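How to test whether a gripper can handle your laundry chores

Marietjie Coetzee, Gultura workshop notes, February 2022

The question we get most often is whether a machine can take over hanging, sorting and folding clothes. The short answer for a two-finger gripper is partly. Picking up a cloth is mostly solved. Knowing which part of the cloth you have picked up is not. The procedure below gives you a number for your own home or shop floor, and takes one afternoon.

What you need

A parallel gripper with soft fingers, either hand-held or on an arm. We use a Jorness hand tool for the first pass, as it removes arm planning from the problem.
Items from your own laundry, washed and dry. Include dark ones.
A rail or row of hooks at shoulder height.
A log sheet with columns for item, grasp point, result and time.

Step 1. Define the chore

Write down the start state and the end state. "Put away the laundry" cannot be scored. "Shirt starts in basket, ends on hook, collar up, no part touching the floor" can. If two people in the house disagree about the end state, settle it before you start. Thulani Kekana lost a full set of trials at the Afridi site over whether a towel had to hang square.

Step 2. Set the finger force

Start low and raise the force until a dry cotton T-shirt stays in the fingers during a slow lift. Then try a heavy towel. If the towel slips, change the finger pads before adding force. High force will mark knitwear and pull loops out of terry cloth.

Step 3. Run the pick trials

Do 200 picks, shuffling the pile after each one. Log a pick as good only if a single item comes up. Our last run gave 136 good picks. Most of the failures were double picks, where a sleeve or strap brought a second item along.

Do not correct the pile by hand between picks. A person does this without thinking, and it hides the main fault of the machine.

Step 4. Run the hang trials

Lift the item, find an edge, and place it on the hook. Expect the score to drop sharply. Dark cloth is the worst case, as folds and edges have little contrast and a camera has trouble telling a hem from a crease. When the item is bunched, put it down and regrasp. Allow 2 regrasps per item, then log a failure.
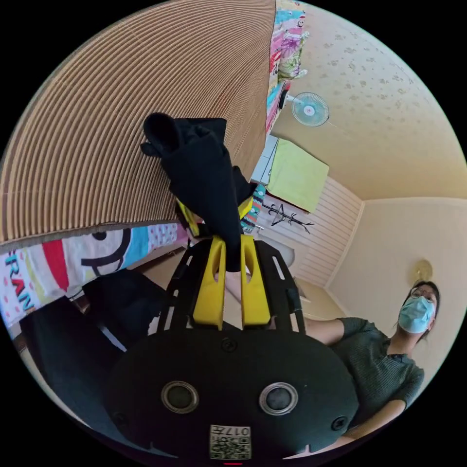 Step 5. Score and decide

Divide good results by attempts for each stage, then multiply the stages together. A system that picks well and hangs badly is a system that hangs badly. For a shop floor, compare time per item as well. Dretex, who sort work rags, accept a slow cycle - the rags only have to reach the correct bin, and shape does not matter.

Current limits

Sorting by color into bins: usable now, with someone checking for double picks.
Hanging towels: usable if the towel starts flat.
Hanging shirts and folding: not ready for unattended use. Our full log has some 1806 entries, and most of the shirt failures are at the edge-finding stage.

Repeat the test after any change to pads, camera or lighting. Keep the old log sheets. We will rerun ours with the new pads in March.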